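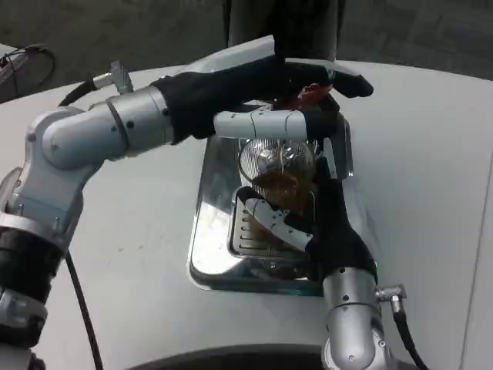
Ribbed glass: see-through, and definitely not runny.

Is glass really a liquid?

Somebody will tell you this one day, probably in an old church. They will point up at the window and say that glass is a very, very slow liquid. Look, they'll say, the panes are thicker at the bottom. The glass has been trickling down for hundreds of years!

It sounds clever. Should you believe it?

Start with the window. Some old panes are thicker at the bottom, that much is true. But some are thicker at the top, and some are thicker at one side. If the glass were trickling down, how did it get to the top?

There is a duller answer. Long ago, one way of making window glass was to blow a bubble of hot, soft glass, open it up and spin it until it became a wide, flat disc. The disc was then cut into pieces. It was never perfectly even, so the pieces weren't either. A wonky pane today was probably a wonky pane on the day it was made.

Now think about older glass. Museums have Roman glass cups and bottles far older than most church windows. If window glass could sag in 600 years, shouldn't those be puddles by now? They still have their rims and handles.

So why do people say it?

Because there is something odd about glass, and the story is a muddled version of it. Everything is made of tiny bits called atoms. In a grain of salt, the atoms are stacked in neat rows, like eggs in a tray. In water they are jumbled up and slide past each other. In glass they are jumbled up too — but they are stuck where they are. Scientists call this an amorphous solid. "Amorphous" means "without a shape", which is a confusing word to use for a bottle.

Leonie Sutter, aged nine, wrote to ask us whether glass would flow if you waited long enough. Maybe, if you waited much longer than the Universe has existed. We can't say we're worried about the windows.

Try it yourself

Put a spoonful of honey on a plate and tip the plate up. Put a marble on another plate and press it with your finger. Which one is a liquid?

A grown-up may say this isn't a fair test, as the marble might just be extremely slow. Good point. Ask them what test they would do instead, and how long they plan to wait.

Words by Annelies Lanz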